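Marshaling at Geltwood, or how I got a sunburn in November

So I finally did it. After eleven seasons of sitting on the grass bank with a folding chair and a cooler, I signed up as a trackside marshal for the last club weekend of the year at Geltwood, and I've been boring everyone I know about it ever since. Your turn!

For anyone who hasn't been, Geltwood is the little circuit out past Jedevcombe. It's 2,942 meters a lap, it goes up a hill and back down the same hill, and there's one straight that's long enough to get into trouble on. I've always loved it. You can see half the track from the bank at the hairpin and the fries are good. What I hadn't figured on is how different the place looks from the other side of the fence.

Sign-on was at 6:15 in the morning in the scrutineering shed. I'd been told to bring gloves, boots, cotton layers, a whistle, and lunch. I brought all of those plus an umbrella, which got me a look. You can't hold a flag and an umbrella. Fair enough. It stayed in the car, and then of course it was bright and clear from breakfast onward and I burned the back of my neck.

They put me on post 7, outside of the downhill left, with Kiran Mittal in charge and Abhishek Sandhu on the blue flag. Kiran has been doing this long enough that she can tell which cars are coming by the sound before they show up over the crest. I thought she was kidding until the third session. She'd say "Mazda, Mazda, the old BMW with the bad exhaust," and out they'd pop in that order.

My job for the first half of the day was to stand next to the extinguishers and watch upstream. That's pretty much it. You and the flag marshal stand back to back, or close to it, so that one of you is looking at the traffic coming in and the other is looking at whatever's happening on your stretch of road. The hard part is not turning your head to follow the good battle. I turned my head a lot. Kiran said my name a lot.

The sports car practice was where I learned about the noise. I've been to plenty of races and I thought I knew loud, but standing fifteen feet behind a barrier when a V8 gets back on the power is something you feel in your teeth. I had the cheap foam plugs in. I'm buying proper ear defenders this winter, and if anyone has a pair they like that fit under a hat, leave me a comment.

We had our first real incident in qualifying for the hatchbacks. A red one got a wheel onto the wet grass on the inside (there was still dew in the shade there), swapped ends and came across the track backward, pretty slowly, and ended up stalled about two car lengths from our post, facing the wrong way. Abhishek had the yellow out before I'd even worked out which direction the car was pointing. Kiran was on the radio. I just stood there with my hands out like I was going to catch it. Then the driver got it fired up, waited for Kiran's wave, spun it around and went off up the hill. The whole thing took maybe twenty seconds and my heart was going like crazy for ten minutes.

Lunch was an hour. There's a van in the paddock called Hầu that does noodle soup, and I abandoned my sandwich without a second thought. I took the long way back past the garages, where it was the usual mix of people under cars and people standing around looking at people under cars.

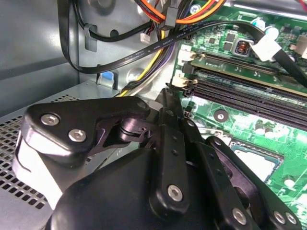 The open computer case, green motherboard on the right.

I also ran into Bhupendra Gautam, who some of you will remember from the old forum days, when he was posting those huge threads about rebuilding his Formula Ford. He's sold it! I was a bit heartbroken. He's racing a silver Toyota 86 now, and before you ask, no, he didn't get number 86, somebody else already had it. He was grumpy about his tires. He'd gone with Drellbergs for the first time and he couldn't get any heat into the fronts until the session was nearly over, and by then he'd qualified somewhere near the back.

The afternoon was all racing and it went by in a blur. Two sprint races for the hatchbacks, one for the historics (I nearly cried, those little Lotuses), and then the big one, the endurance race, 50 laps with a mandatory stop. I got moved up to the blue flag for the first stint, with Abhishek standing right beside me to keep me honest.

Blue flags are so much harder than they look. On TV it's a guy waving a flag. At the post you've got to know who the leader is, who's a lap down, whether the car that's catching is catching fast enough to bother with, and you've got about three seconds to decide. By lap ten the field was all mixed up and I had no idea who was leading anything. Abhishek had a scrap of paper with car numbers on it that he kept updating with a pencil. I'm stealing that idea.

Warrick Tawhiri and Pejman Soltani won it in the green Porsche, and they did it on the stop. Everyone else came in when the safety car went out on lap 21, all at once, and the pit lane was a complete mess, people stacked up behind each other with nowhere to go. Warrick stayed out. He ran another six laps on a track that was basically empty, came in when it was quiet, handed over to Pejman and they came out in front by the length of the straight. I saw Kiran nod when he went past the pit entry, and I didn't understand why until about twenty minutes later.

Bhupendra got up to ninth, by the way. The tires came good. He waved at our post on the slowing down lap and I waved both arms back like a kid. All the drivers wave on that lap, which I'd never really noticed from the bank, and all the marshals come up to the edge and clap. It got me right in the throat a little.

The announcer gave the crowd as roughly 2,000, which is pretty great for a club meeting that late in the year. I know it looked like more cars in the field than usual, and getting out onto the Jedevcombe road took forever. My feet were killing me. I'd eaten one noodle soup and four of Kiran's ginger cookies since dawn.

Would I do it again? I've already put my name down for the spring opener and for the training day before it, where apparently they let you set off an extinguisher at a real fire. You need a certain number of days signed off in your book before you can move up a grade, and I have exactly one signature in mine. I've shown it to my sister twice.

A few practical things if you're thinking of trying it. Wear two pairs of socks. Don't wear anything red or yellow, it can look like a flag from a distance. Bring more water than you think, and sunscreen, even in November. And go find the post chief early and tell them it's your first time, they're really nice about it.

Next post will be the trailer saga, part three. The new hub arrived and it's the wrong one again.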